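I have 72 dish towels and I use 4 of them. The rest live in a drawer that opens only if you lean on the counter and reason with it. My neighbor Dede Kyei says I should fold them in thirds and stand them upright like file folders. I did this one Wednesday. By dinner they had slumped over like commuters.

My quarrel is with the idea that a drawer should look good. A drawer is closed! Its whole job is being closed. We have all been talked into decorating the inside of a box, and then we feel bad when the box gets used.

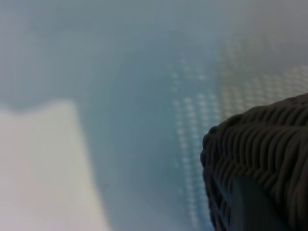 So I've gone back to stuffing. The good towels go on top, the one from Distthorpe goes at the back with its burn mark, and Dede can keep her thirds.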